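Wanted: people who do chores, for the Nokside study

Hi! I'm looking for folks near Jalldale to come argue with me about whether machines can do our dull jobs yet (dishes, shelves, tidying a bench). Two hours, $100, snacks included! You don't need to know a thing about robots.

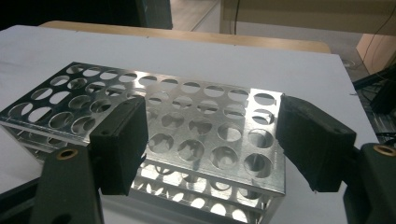
My own bet is that plain picking up and putting down is nearly there, and folding laundry is years off. Something stiff like a metal rack full of round holes gives two finger pads a flat face to press on. A bath towel, no such luck. Evenings in October, Unommont building, room 943.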